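June 2025

Parent support session at Clelanby, second floor. Attendance matched the sign-up sheet except for one family whose bus did not come. We ran the intake form first, then the sleep module, then the module on talking with the other parent's household. Total running time was over plan again. The sleep module is the cause. It was written for parents of infants and most of this group has toddlers, so the questions go off the page.

Budget status: Tatar renewed the transit vouchers through the end of the cycle. We have 713 dollars left in the emergency line, which covers diapers and one or two utility shortfalls but not a rental deposit. I have asked twice for a separate deposit line. The request is still open.

Home visits are at 8 for the cycle. Target was higher. Two were moved because the parent's shift changed at the Ruotsalainen warehouse with less than a day's warning, and I have now put a shift field on the scheduling form so the visitor can check it before driving out.
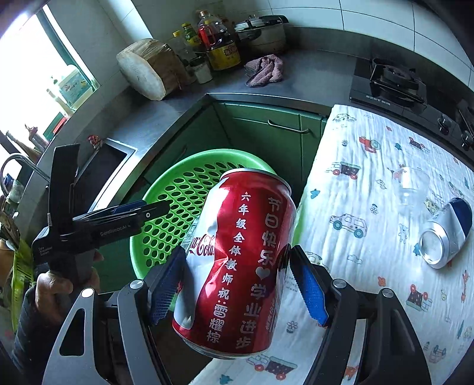 Kullach replied in the late afternoon that the follow-up calls should stay at 4 per family, spaced evenly, and that calls made in the first month should not be counted double even if the parent asked for extra contact. Kullach also wants the April figures redone on that basis. I disagree with the second point. Extra contact in the first month is where most of the staff time goes, and a report that leaves it out will understate the workload when the grant is reviewed. I will redo the figures as asked and attach the uncorrected table behind them.

The contact log has roughly 200 entries. Missing outcome codes are mostly mine. I filled in the ones I could confirm from notes and left the rest blank.

To do: shorten the sleep module to one page, print the custody worksheet in larger type, call the family that missed the bus, return the projector key to the front desk.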